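Home Workshop Interviews Archive Contact

January
By the Sorkemen workshop desk
2 min read

Keeping the Rindby cell in tolerance

The cell at Rindby is a single arm bolted beside a table, and the technician who maintains it spends more time on the wrist than on any other part. "The base and the shoulder hardly need me," she said. "The wrist carries the camera, the cable and the gripper, and all three drift."

Her log had reached 3,460 cycles when we spoke. The camera bracket is checked every 40 cycles with a feeler gauge, and the two screws are replaced once the thread compound has been disturbed twice. The cable was rerouted at cycle 291, after the jacket began to chafe on the last joint. It now runs through a Prostham clip with enough slack for a full turn.

Calibration uses a printed board and the Ding software, which rejects any set with fewer than 76 usable views. "People want to skip it after a bracket change," she said. "Then the gripper closes short of the object and they blame the fingers."

Gripper pads are wiped at the start of each shift and swapped in pairs. She does not adjust the closing force to make up for a worn pad.

Exposure is the setting she was still working on. The wrist camera is on a fixed shutter, chosen for slow approaches, and fast sideways moves smear whatever is under it. On the pale tabletop the grain pulls out into long horizontal bands, and the rim of the white dish at the right comes up slightly overexposed. "The red one in front still has an outline you can use," she said. "The orange in the dish is a patch of color." She plans to shorten the shutter first, then bring the lamp down and repeat the calibration before touching the gain.

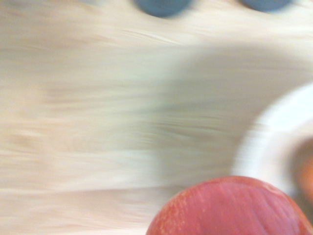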